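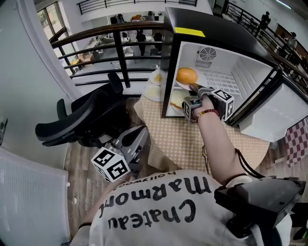 Category: Kitchen & Small Appliances > Mini fridges
Posted 4 February 2025 by clirkine

My mini fridge has two settings as far as I can tell: bread like a roof tile, or milk like April. The dial goes up to 4. At 4 the bread on the upper level goes stale overnight, at 2 I don't trust the chicken. It's a Pelleo, bought used, no manual. What should the dial be on, and does bread belong in there at all?

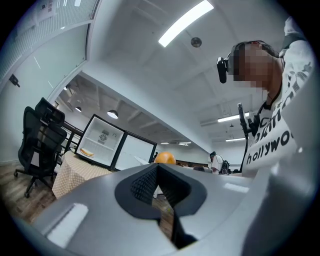

Take the bread out. Fridges stale it faster than a counter does – freeze what you won't eat in a couple of days. For everything else you want 40 degrees or lower, and the dial number won't tell you that. Put a cheap thermometer in a glass of water on the shelf overnight, then nudge the dial and check again.
– sudora155

Had one like it. Threw it out. Good luck

What sudora155 said, plus leave some space near the fan. I had a tub of rice pushed up against mine and blamed the dial for a month.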